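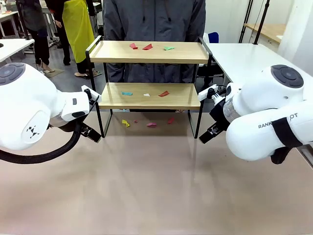
三、组装与摆放

我自己装过好几回Bika三层桌面架了，说真的不难，就是第一次容易把侧边装反，所以咱们慢慢来。

1. 先把两片黑色金属侧框立在桌上，带提手的那头朝上。底下那根细横杆要贴着桌面，前腿后腿都落稳了再往下走。

2. 放中层木板。我习惯先放中层，不然上层一盖住，手伸进去拧螺丝特别别扭！螺丝这会儿拧到七分紧就行。

3. 放上层木板，厚的那条边朝前，两侧的黑色提手要高出板面。

4. 前后左右推一推，不晃了，再把所有螺丝拧紧。

注意：架子没有底板，最下面一层就是您自家的桌面，所以桌子得先擦干净哦。

四、分放小布头

我拿它来放折好、拧好的零碎布头（做手工的朋友都懂，越攒越多……）。我的放法是这样：

1. 上层放马上要用的，比如红的、绿的，一眼就能看见。

2. 中层放小块的，浅蓝、白色这些浅颜色搁这儿挺好找。薄的摊平，别叠太高，不然够里面的时候容易碰倒。

3. 桌面那层光线暗一些，我放黄色、玫红这类鲜亮的，深色的放进去真的会找半天。

小提示：同色系的不用非得凑一块儿，我的红布头就是三层都有，顺手最要紧。

当心：挪架子之前先把布头收走，再双手握住两边提手往上提。千万别抓着中层木板拖，我拖过一次，桌上划了一道20厘米的印子，心疼死了。

木板平时用微湿的软布擦，擦完晾干再放东西。螺丝我每年三月会重新紧一遍。备用螺丝在小纸袋里，编号34，丢了可以写信给售后的Frida Hauksdóttir，补寄时请注明这个编号。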